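Section 2: Folding Jeans for the Karholm Drawer Insert

Okay, so you've got the insert clicked together (if it's still flat in the box, go back to Section 1, I'll wait!). Now comes the part I like, which is filling it. Jeans go in first. They're the bulkiest thing most of us own, and once they're standing in their row you'll know how much room is left for everything else.

I do all my folding on the bed. A table works too if you have a big one, but mine is always covered in mail, and a bed lets you walk around to the other side when a leg won't behave. Leave the fitted sheet on and shove the blankets up against the wall. You don't need the whole mattress, only enough space to stretch out one pair.

Before you start

Go through the pockets. All of them, even the tiny one. I once put a lip balm through the dryer and I'm still finding the results on my towels. Zip the zipper, do up the button, and check that the jeans are completely dry, especially at the waistband and the pocket corners where the denim is doubled up.

CAUTION: Damp denim in a closed drawer will smell within a couple of days, and the Karholm's fabric dividers will pick it up too. If a seam feels cool to the touch, hang the jeans over a chair overnight.

Spreading out

1. Drop the jeans on the bed and pull them roughly flat. Don't fuss yet! You're only looking for which end is which.

2. Smooth the biggest creases with the side of your hand, working from the middle outward. Pressing straight down just sets them in. 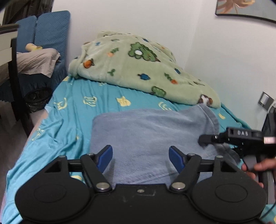 3. Find the waistband and turn the jeans so the back pockets face up. My neighbor Myrtle Ridgeway does hers pockets down and swears by it, and hers look perfectly fine, so suit yourself. Just do every pair the same way or the row will come out lumpy.

4. Take hold of one hem and draw the leg out straight, away from the waist. Then do the other. A gentle tug is plenty. With stretch denim you'll feel it spring back a little when you let go, and that's okay.

NOTE: If there's a bunched-up bit where the legs meet, pinch it and pull it toward the hems. Leave it in there and it turns into a fat little knot in the middle of your finished fold, and the jeans will lean over in the drawer no matter what you do.

5. Check that the long inside seams aren't twisted around to the front. Older pairs do this (I have one with a leg that practically corkscrews). Split the difference and move on.
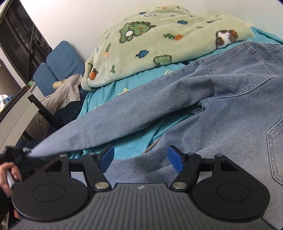
Folding

6. Lay one leg over the other so the hems meet and the outer seams line up. Smooth again, same as step 2.

7. The seat will stick out in a point along one side. Tuck that point in so you have a long, straight strip. This is the step I skipped for years, and it makes more difference than anything else on the page.

8. Bring the hems up to just short of the waistband. Leave a gap of 2 fingers. If the hems go all the way up, the top gets too thick and you'll fight it on the next fold.

9. Fold in thirds from the folded end. You should have a block that stands up by itself on its edge. If it flops open, shake it out and go again from step 6, a bit tighter.

Loading the insert

Stand each block in the long compartment with the smooth fold facing up. Start at the back of the drawer and work forward. My insert takes 9 pairs of grown-up jeans before it gets snug, and over 20 of the kid-size ones, though I can't imagine who has that many clean at the same time.

CAUTION: Don't force in one more pair. The end panel is only held by tabs, and if it pops loose you'll be emptying the drawer to reach the slots. Stuart Garside wrote in after his third one came off, so I've added a drawing of the tabs in Section 5.

Heavy work jeans and anything lined can be too tall for the insert once they're folded. Try halves instead of thirds in step 9 and lay them flat on the shelf above. Skirts and denim shorts skip straight to step 8, and overalls get their own page in Section 3, where we deal with those straps and buckles.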